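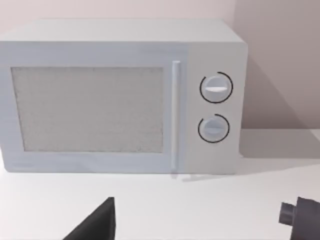

White countertop microwave with two knobs

Forum > Kitchen > Small Appliances

Rania Cherkaoui
Moving to a studio in July. The kitchen has one outlet by the counter. Can I run a microwave and a kettle off a power strip?

Khurram Cheema
No. Plug the microwave straight into the wall and boil water on the stove - a strip can overheat.

Asif Rajput
I did it for 3 years, was fine. Ask the landlord for a second outlet though.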